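Vastari serving tray, coral red – 4 out of 5

Bought this in July, been using it most days so figured I'd finally write something. Short version: good tray, silly price. 59 for plastic, come on.

What I like. Sides are low so you can grab stuff without digging. Wipes clean in two seconds. Doesn't slide much on a bare table. The color is loud but I never lose it in the cupboard, unlike my old gray Grukov which lived behind the baking sheets for a year.

I mostly use it as a holding spot while things move between the board and the bowls. Works better than plates, they roll off plates.

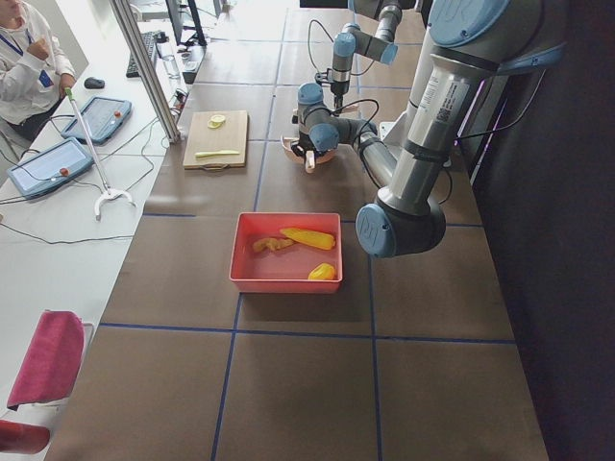 Tray in the middle, with the cutting board and the pink bowl.

Not so good – the corners. Crumbs get in there and you need a brush, a sponge wont reach. Also mine came with a faint smell that took around 13 washes to go away. Seller said its normal. Maybe.

No handles either. Fine on the table, annoying when your carrying it up stairs with anything round on it.

Compared it with the Dal Bello one, 37 and a bit deeper. That one's fine too but it warped in the dishwasher, bottom rack, my fault probaly. The Vastari I only hand wash so can't tell you how it does in there.

Would buy again on sale. Not at full price. Minus one star for the corners.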